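Pre-run checklist, disassembly cell, software side
Filled in by Kartini Ngui, October 18, 2024
Stack: Rekiser planner, Otska perception, Lau wrist controller

Hi all, same list as last time, with my comments under each item. Afiq asked me to write down what I really did instead of just typing OK everywhere, so this one runs long. Sorry, Afiq, you asked for it!

1. Emergency stop reaches the controller
Pass. I hit it from idle and again halfway through a slow approach. Both times the planner dropped its queue and the status went to HALTED. One gripe: after the reset, the old goal still shows in the sidebar, grayed out, and it looks a lot like a live goal if you're tired. Ticket 261 is open for that and I added a comment.

2. Software versions match the sheet
Pass, after a fix. The perception node was running a build from Vimala's branch (she was testing the new screw detector and forgot to switch back, it happens). I rolled it back to the release build and restarted. Please, please write it on the whiteboard when you swap something.

3. Speed limit in the config
Pass. Inside the case zone we're capped at 63 mm per second and the config says 63. I also tried to send a faster move by hand just to see, and it got refused with a readable error - much nicer than the old hex code.

4. Keep-out zones loaded
Pass with a comment. Case walls, cable side and memory slots all load. The zone for the cables is drawn as a box, and cables are not boxes. Subira wants to grow it a little on the lower side. I'm for it, but then we need to rerun the reach test, so not today.

5. Force threshold on the fingers
FAIL, then pass. The first read came back with last month's numbers. Somebody saved over the profile, and I suspect it was me, back when I was playing with the Ovmont logger. I reloaded the right one, zeroed the sensor with the arm hanging free, and checked it twice. Aisyah, can we make the profile read only? I'd sleep better.

6. Camera to gripper calibration
Pass. I ran the board routine and the error was inside our limit. I didn't redo the full calibration. If you bump the wrist camera, even gently, you do the full one, no shortcuts.

7. Detection confidence before contact
Pass. The planner wants 81 or better before it lets a tool near a screw post. I got 93 on the socket bracket on the first try, which made my morning. It does get confused by the square holes in the case grille now and then and calls one a screw. The depth check throws those out, so I'm not worried, but I saved the logs for Vimala.

8. Approach to the CPU socket
Pass. This is the one I always do slowly, with my finger on the pause button. The processor is still in its socket with the steel bracket around it, and the planner has to treat the bracket posts as targets and everything green as do-not-touch. What I look for is whether the ridged fingertip stays off the board near the lower edge of the socket, and whether the thin rod lines up with the upper right post. I step one waypoint at a time here and compare the wrist view against the planned pose. If they disagree, stop and go back to item 6. Don't nudge it by hand and hope.

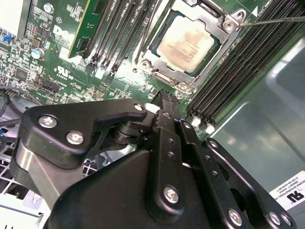 9. Retreat path
Pass. Straight back along the approach line, then up and out. The planner offered a shorter path that swung over the memory slots and I said no thank you. I'd like that option hidden completely, and Subira says it's a one line change.

10. Logging
Pass. Joint states, force and wrist video all write to the same folder with matching clocks. Check the free space before you start, the disk fills up faster than you'd think.

11. Sign-off
Good to run at the capped speed with one person at the pause button. Still open: the grayed out goal, the cable zone and the read only profile. Aisyah has the next check, and I left the reset key in the top drawer.

Kartini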